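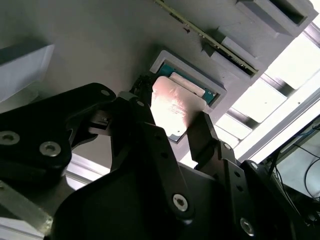
Fixture block at the edge of the frame, with a thin plate between the gripper's fingers

Budgeting for a bench robot: the tips I wish I'd had pinned to the wall

I get more emails about this than about anything else I write, including the one on descaling kettles (which did very well, thank you). Somebody has a small workshop, they do the same fiddly job over and over, they've seen an arm doing something clever and they want to know what to put in the budget. So I've gathered up everything I usually send back and put it on one page. It's written with computer repair and strip-down in mind, that being what we do at Rundano all day, but most of it will do for any job where you're holding a small thing and trying to put it in a slightly bigger thing.

Start with the job and leave the catalogue shut

Write down one task. I mean one! "Taking old desktops apart" is a whole trade. "Lifting a processor out of an open socket and setting it in a holder" is a task, and you can buy for it. When I did our first list I wrote "general PC work" at the top and ended up with quotes so different from each other that I couldn't compare them at all. One firm thought I wanted something that could lift a whole tower. Another had priced for a thing that could just about lift a biscuit.

Then do the task by hand, slowly, with a notepad next to you. Every time you turn the part round, push something aside with your little finger or tilt your head to see under a cable, put a mark. Each of those marks is going to cost you money in some form: a finger shape, a camera, a holder, or a person standing there doing that bit.

My sheet for the processor job had a mark against the lever, a mark against the plate that folds down and a great smear of marks against "getting hold of the edge without touching what's underneath". That last line turned out to be most of the gripper budget.

Measure the gap as well as the reach

Everybody looks at reach first, as it's the big number in the brochure. Do look at it, but take your tape measure inside the case too. An open tower on its side is a box with walls, and the arm has to come down into it with the gripper, the camera and a handful of cables all hanging off the end.

I cut a bit of cardboard to the size of the gripper in the quote, taped it to a broom handle and lowered it into six different cases. It looked daft. It also ruled out one gripper straight away, because the drive cage was in the road every time I went for the memory.
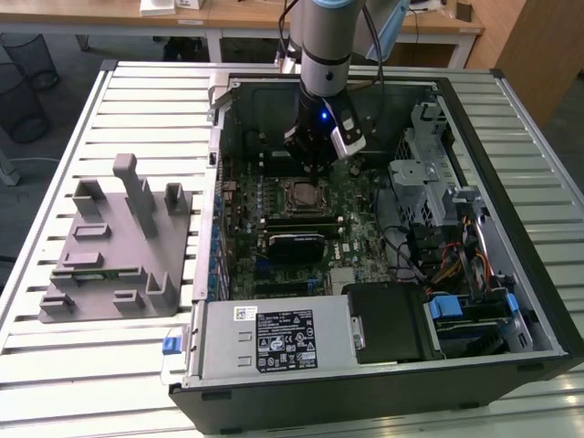
Do the cardboard thing with the camera stuck on the side as well. I left it off the first time and had to go round all six cases again with a matchbox taped on, which took up an afternoon I'd promised to the garden.

And check how the case sits. If you work with the tower lying down, your working height is the table plus the full width of the tower, so a bench that's comfy for a person may be too high once there's an arm beside it. Ours came from Madine at 120 cm wide and I'd go wider next time. The computer has to fit, and the holder has to fit beside it, and then you'll want somewhere to put a mug, though the mug should be on another table altogether.

A slotted table top is worth the extra. You can bolt things down, change your mind, slide them along and bolt them down again. I priced up a plain worktop with holes drilled in it to save money and by the time I'd moved one holder three times it looked like a colander.

Put the fingers on a line of their own

If you take one thing from this page, let it be that the gripper and the fingers are separate items. The gripper is the part that opens and closes. The fingers are what touches your work, and the pair in the box will be made for picking up something square and sturdy in a sales video.

We had quotes from Steron for shaped fingers and the total for two pairs, with the fixings, came to £614. I nearly fell off my stool. But I'd put nothing at all on the sheet for fingers, so anything would have come as a shock. Ask these before you sign:

How are the fingers held on, and can you get the screws at an ordinary shop?
Can you change a pair with the arm where it is, or does it have to go to a special position?
Will they send the drawing, so you can get a spare pair made up locally?
What's the narrowest tip they'll do before they stop promising it won't bend?

That last one matters for processors and memory more than for anything else on the bench. You've got a sliver of edge to hold, with a metal bracket and a row of slots close by, and a fat finger will be on the bracket before it's anywhere near the chip.
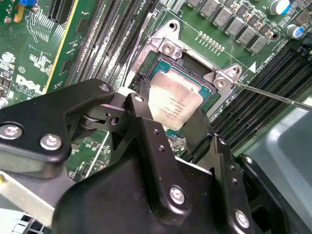

Keep some hand tools in the plan too. I had a grand idea that once the arm was in, the screwdrivers could go in a drawer. They haven't moved. A long thin driver that reaches past everything is the best value item we own, and I'd buy two, since one is always in Eliécer's apron.

(Eliécer Henao shares the workshop with me and is far better at the wiring side than I am. If something on this page sounds sensible and electrical, it came from him.)

Holders, trays and things to put things on

A person picks a part up, looks round and puts it down wherever there's a space. An arm wants the same place every time, at the same angle, and this is where a printed holder earns its keep. Ours are all printed in plain grey, nothing fancy, a flat base with posts and slots.

Budget for getting them wrong. I allow for three goes at every holder: the first one is too tight, the second is too loose, the third is fine until somebody changes the part. Print the slot on its own before you print the whole base. You'll save an awful lot of plastic, and you'll know by teatime whether it fits.

Chamfer the top of every slot. A little slope on the way in forgives a part that's slightly skew. Put a label on the underside with the version, too (marker pen will do), otherwise you'll have a drawer of near-identical grey lumps and no idea which was the good one.

Buy your practice stock before the arm arrives

This was missing from my first budget altogether. You'll need machines to learn on, and you'll want several of the same model. We bought a job lot of scrap office towers, and the trick is to ask for one make and one age. A mixed pallet is cheaper and it'll drive you up the wall.

Buy dead ones for the rough early days. Bent pins don't matter on a board that was going for scrap, and you'll be much braver. Keep a couple of good ones back for when you think you've cracked it. Store the loose processors in proper trays, and don't let them rattle about in a margarine tub, which I say as the former owner of the margarine tub.

Electrics, cables and the dull end of the list

Get someone in to look at your sockets early. Muñoz did ours, and the quote was fair, but they couldn't come until October and the arm had by then been sitting in its crate for weeks. Ring the electrician before you ring the robot people!

Then allow for cable. You'll need more length than you think because it has to loop loosely as the arm moves, and a cable that's just long enough at rest will be too short the first time the wrist turns. Hook and loop ties beat plastic ones here, as you'll be undoing them constantly in the first month.
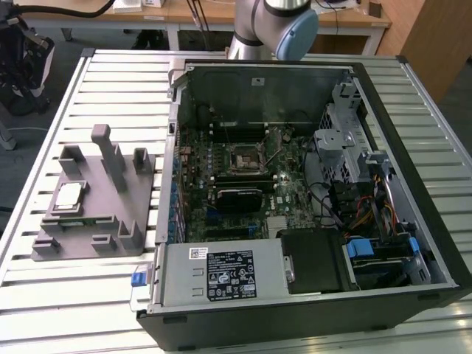

8 min read

Lighting can wait, but leave a line for it. Shiny metal throws glare back at a camera, and a bright window behind the work is a nuisance. A cheap blind did more for us than the expensive lamp I'd been eyeing up, and I'd try that first.

What to keep in the pot

We put £3,000 aside for "whatever we've forgotten" and I'd fight anyone who tried to trim it. It went on spare fingers, a second set of holders, a longer cable, a replacement for something I dropped and won't be naming, and two days of somebody patient showing us how to set it all up properly. The training was the best of the lot. If your supplier offers it as an extra, take it, and take it a few weeks after delivery when you've got proper questions to ask.

If the quote you're holding leaves you with nothing in the pot, buy a smaller arm, or wait. An arm with no money left for holders is a very dear coat stand.

Renting first

A few people have asked whether to hire. I'd say yes if your task is a short run, or if you're not sure the task can be done at all. Check who pays for damage to the gripper (it's often left out) and whether you may fit your own fingers. Holders and tables you can buy outright either way, as they'll still be useful when the hired arm goes back.

The order I'd buy in, if I were doing it again

Practice machines first, while you're still doing the task by hand with your notepad.
Then the table, wider than you think.
The electrician.
The arm and gripper, quoted together so that nobody can blame the other one's bolts.
Fingers, once you've tried the ones in the box and had a good grumble.
Camera and mount, checked with the cardboard.
Holders all the way through. You never really stop printing them.

I've had a few questions about software costs and I'm leaving those out for now, as ours is in the middle of being changed over and anything I told you would be wrong by the time you read it. If you've got a finger design that's good on memory sticks, do send it in. Mine still catches on the end clips.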